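We use cookies to remember your settings and count visits. Accept / Manage choices

The Hammer Run

A warehouse robot in Tillis did what its software told it to. That was the trouble.

Jul 7, 2026

The call came in at ten past four in the morning and Randi Magnusson let it ring twice. She runs the night desk at Brelow, a returns warehouse on the edge of Tillis where other people's unwanted stuff gets sorted into bins. Tools, toys, balls, kitchen things. Most of it by arm now.

Arm six had thrown a hammer.

Not dropped. Thrown. It went over the bin wall, over the guard rail, and landed on a walkway a picker had used a minute before. Eleven feet, measured later with a tape. The arm then went back to the bin and picked up a tennis ball, very gently, and put it where tennis balls go.

"That's the part that got me," Magnusson says. She's on her second coffee, we're in the break room, the vending machine is humming so loud she has to lean in. "It just carried on. No alarm, no red light. According to the screen it was having a great night."

No one was hurt. The picker, who didn't want to be in this story, went home early and came back the next day. Brelow shut down the whole row, 31 arms, and sent the logs to the people who wrote the grasping software. That would be Zasunton, two floors above a bakery in the same town. Small outfit. Their lead on this is Florin Mihăilă, who has the tired good manners of a man who's been explaining the same thing for weeks.

He explains it again for me.

A hammer is a rotten object to pick up. The weight's all at one end. Grab it by the middle of the handle and the head wants to swing down, so the fingers have to squeeze hard or the thing turns in the grip. Grab it by the far end and it's worse. People fix this without thinking, we slide a hand along. The arm at Brelow had been taught to fix it too, sort of. If it felt the tool slipping it would squeeze harder and speed up, get to the drop point before the grip gave out.

Fine with a screwdriver. With a heavy hammer held at the wrong end, the speeding up made the head swing, the swing read as more slip, more slip meant go faster. Round and round. By the time the wrist got to the turn over the bin wall the hammer was basically on the end of a whip, and then the fingers opened. On schedule.

"It opened because it thought it had arrived," Mihăilă says. "In its numbers it had arrived."

Zasunton had tested hammers. They want that known. The grasp had passed 344 trials in simulation before release, every one with the hammer lying by itself. Nothing near it. In the real bins, hammers come in with everything else, and the clutter pushes the arm toward whatever bit of handle is free. Which is often the end.

So they went back and built the mess. For most of a month the team has been dumping virtual junk next to virtual hammers and watching a virtual arm try its luck.
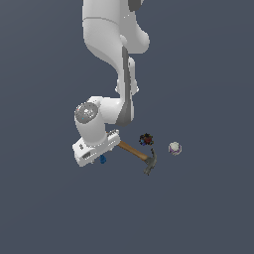

Near the handle end again: a simulated arm over a claw hammer, with other small objects and a ball close by.

I sat through an afternoon of it. It's slow to watch, then it isn't. The screens are gray and quiet, Mihăilă's colleague Valter Granström sits with one foot up on a drawer and calls out the ones he likes. "Good grip. Good grip. Oh, that's ugly." He plays the ugly one back at quarter speed. The hammer comes up, tips, the arm hurries. He stops it there.

"See how sure of itself it is," he says.

They've done 3000 of these cluttered runs so far. In 31 of them the hammer left the gripper moving fast enough that Zasunton counts it as a throw. Granström thinks that's a lot. I asked what a good number would be and he looked at me like I'd asked how many fires a house should have.

The fix, the first one anyway, is dull. Slip now means slow down. If it's still slipping, set the thing back in the bin and try another spot. Three tries and it calls a person. There's also a limit on how fast the wrist can turn while anything heavy is in the fingers, and the fingers won't open unless the hand has been still for a moment. It makes the arms slower. Brelow's not thrilled, they pay by the item.

But there's the other question, which is why a hammer could get to the walkway at all, whatever the software did.

For that I drove out to see Ivar Sæther. He makes guarding. Cages, rails, mesh, light curtains, the unglamorous end. His company, also called Sæther, put in the fence at Brelow, and he came to the door already holding the drawings.

"We fenced for people going in," he says. "They asked us to keep hands and heads away from the arm. They didn't ask us to keep the load in." The rail is waist high. It was right for what the arms were handling back then, which was mostly clothes and boxed shoes. You can throw a sweater at someone all day. Tools got added to the row later. Nobody rang Sæther about it. He found out from the incident report.

I asked if he should of been told. He took his glasses off and cleaned them for a bit.

"There's a sheet," he said. "It says what the cell is for. When you change what it's for you're supposed to pull the sheet out."

The sheet for row six was in a binder in the Brelow office. Magnusson showed it to me. Last updated before she was hired. Under "heaviest part" someone had written, in pen, boots.

Sverre Dalen, who drives a forklift there and is the safety rep for the night shift, had been asking for taller panels since the winter. He has the emails. He'd noticed small things on the floor outside the rail at the end of a shift, a socket, a paint brush, once a doll's shoe, and figured they were getting flicked out. He was told it was probably bad packing. He's not smug about it. Mostly he's annoyed at himself for being polite.

"I wrote 'when you get a chance,'" he says. "Who writes that."

Every one of those strays was a small version of the same fault, Mihăilă now thinks. Light stuff, so it didn't go far and no one logged it. He'd give a lot to have had them. The logs only keep what the arm believes happened, and the arm believed it had placed a socket in bin nine.

That's changing too. A camera over each drop point will check that the item showed up. If it didn't, the arm stops and the light goes on. Mihăilă wanted this in the first version; it got cut for cost, he won't say by who.

The row's been down since. The new mesh goes up in August, full height, with a roof panel on the side facing the walkway. Sæther wants to test it with a real hammer fired out of something and is still working out what. Granström has offered ideas. Arms one through five will come back first, soft goods only, tools stay with the human pickers untill Dalen signs off. That was his condition. He put it in writing and this time left out the nice part.

The hammer's in Magnusson's desk drawer with a tag on it. Sixteen ounce, ordinary. It was a return. The slip said "wrong size."

Contact the newsroom | Subscriptions | © 2026 All rights reserved | Back to top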